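Remembering Setsuko Maruyama

20/04/2021

Members who joined in the last few years may not have known Setsuko Maruyama well, as she had mostly stopped coming to evening meetings. Those who have been around longer will remember her at the end of the second row with her coat on her lap. Setsuko died at home this month after a long illness. She was 84. Her daughter, Emiko Katayama, was with her, along with her niece Miyuki Furukawa, who had been staying at the house since the winter.

The family placed a short notice in the paper. Emiko asked if the newsletter could run something longer, and she sent us several pages of notes, which I have used for most of what follows. I have added a few things from my own memory and from people who called after they heard.

Setsuko was born Setsuko Yoshida, the second daughter of a couple who ran a dry goods store. The store was just called Yoshida, and the family lived over it. She worked behind the counter after school from the time she could see over it, and she told Emiko that she learned arithmetic there before any teacher got to her. Her older sister took over the store when their father's eyes got bad. Setsuko went to secretarial school, which she did not like, and then to a job in the office of a textile importer, which she did.

It was at the importer's that she met Kenji Maruyama. He drove deliveries and came into the office twice a day to have his slips signed. According to Emiko, her mother signed them for most of a year before either of them said anything that was not about a slip. They were married in July of the following year and moved here shortly afterward, when Kenji got a route driver's job with Stanevetti, the bakery supply company. They rented the upstairs of a house on Kaltik Street, and later they bought the house next door to it. Setsuko lived in that second house for the rest of her life.

She was hired at Nernach Mills in the finishing department and stayed 31 years. She started as an inspector, checking knit goods for dropped stitches and bad seams, and ended as supervisor of the second shift. Ourania Kokkinos worked under her for nine of those years and called me the day the notice appeared. She said Setsuko was strict about lateness and about talking while the line was moving, and that she was the first supervisor who ever asked her what she thought was causing a problem. When Ourania's husband was laid off, Setsuko moved her to the better-paid side of the department and did not discuss it. Ourania found out the reason years later from somebody in payroll.

The mill cut the second shift and then closed the finishing department altogether. Setsuko was kept on for the last months to close out the inventory. She had a good memory for numbers all her life, and she could still tell you that the last lot she signed for was number 3638. Emiko says she would recite it in the car whenever they drove past the building. She took home her stool from the inspection table, with permission, and it was in her kitchen until the end.

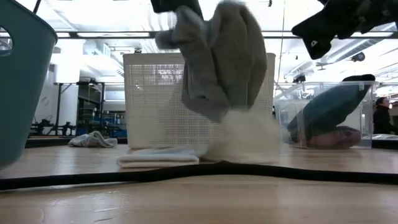

She retired a little earlier than she had planned and said she was bored within a month. That was when she started coming to us. Masaru Kamata, who was running the mending table at the time, remembers her walking in with a bag of her own thread and asking where she should sit. She came every week for years after that. She did hems, collars, zippers and buttons, and she did darning for people who had given up looking for anyone to do it. She would not take money. If people insisted, she told them to put it in the coat fund, and she checked afterward to see that they had.

Masaru says she sent work back. If a beginner turned in a hem that wandered, she handed it over with a seam ripper and went on with what she was doing. A few people did not come back after that, and he had to speak to her about it once. She listened, and from then on she sat down beside the person and took the hem out herself, and they put it in again together. He thinks some of the best menders we have now learned that way. He was one of them, although he was in charge of the table.

Kenji died in 2000. They had been married 38 years. Setsuko did not come to the mending table that spring, and then one evening she did, and she did not want to be asked about it. She kept his vegetable garden going, with less squash and more beans, and gave most of it away over the back fence. She also kept up his habit of getting up at four in the morning, which had made sense when he had a bakery route and made none afterward. The neighbors were used to seeing her kitchen light on. One of them told Emiko that she had set her own mornings by it when she was nursing a baby.

She liked baseball on the radio and did not care for it on television. She read the paper front to back, including the legal notices. She wrote letters to her sister every two weeks until her sister died, and the two of them rarely spoke on the phone, each believing that it was expensive. She took up driving at 46, passed on the second try, and never drove on the highway. She was a plain cook with the exception of her New Year's dishes, which took three days and involved every burner and most of the family. Miyuki has the recipes, such as they are. She says most of them give no amounts.

Her grandchildren spent their summers at the Kaltik Street house when their parents were working. All of them can sew on a button. The oldest has told me that he was made to do it over five times on one shirt, and that the button is still on.

Setsuko became ill a few years ago. She had surgery, did well for a while, and then was in and out of the hospital. She asked to be at home for the last part, and between Emiko, Miyuki and the visiting nurses it was managed. Emiko especially wants to thank the nurses, who she says learned quickly to let her mother fold her own blankets. Several of our members brought suppers over the winter and left them on the porch. The family has the dishes washed and would like to return them. If one is yours and has no name on it, please call Emiko.

She was preceded in death by her parents, her husband, Kenji, and her sister. She is survived by her daughter, Emiko Katayama, and son-in-law; her son and his wife; five grandchildren; two great-grandchildren; her niece, Miyuki Furukawa; and many friends from the mill and from our group.

A private burial has already taken place. Because of the limits on indoor gatherings, the family is waiting to hold a memorial, and hopes to have one in July in the garden at the house. It will be outdoors, with chairs, and people are welcome to stop by for as long or as short a time as they like. We will print the date when the family has settled on one. Emiko would be glad to have photographs, particularly any from the Nernach years, as she has very few of her mother at work. Originals will be copied and given back.

The family asks that there be no flowers. Those who wish to give something may give to the coat fund, which is used to buy winter coats and to repair donated ones. Checks can be left in the office with her name on the memo line. Setsuko's thread, needles and good shears have been given to the mending table. The shears are marked with a strip of red tape and are for cloth only. Masaru asks that everyone please respect this, as she would have.

Notes to the family can be dropped off at the office as well, and will be taken over to the house at the end of each week.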